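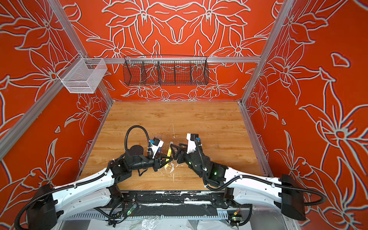
Gedska Home Help
Search questions, topics, members
Search

How long must I wait before I hang wallpaper on a newly plastered wall?

Good evening to all. I have bought a small apartment in Simstead and the plasterer finished the bedroom in February 2021. The plaster is already pale in most places, but near the window there is a darker patch. I have the paper ready and I would like to begin. Is it the color I must look at, or the number of weeks?

Trakari

Ross MacAulay

Look at the color first. Fresh plaster is dark when it holds water and becomes pale when it dries, so your patch by the window is still damp and the paper should wait for it. For a thin skim coat I usually leave four weeks, and for thick plaster much longer. Keep the window a little open and do not put a strong heater against the wall, it can crack.

When all is the same pale color, brush on one coat of wallpaper size and let it dry. Without it the wall drinks the paste and you cannot slide the paper to match the pattern. Buy also one roll more than you calculated, from the same batch number. I did not do this in my hallway, and the last strip over the door has a slightly different shade which I see every day.

Yule

I waited 7 days and it was fine. Only one seam opened, behind the wardrobe.

Trakari

Thank you both. I will wait until April and buy the size. Ross, must I put size also on the old painted wall, or is washing it enough?

Ross MacAulay

If the paint is matt and firm, washing is enough. If it is glossy, sand it lightly before you wash.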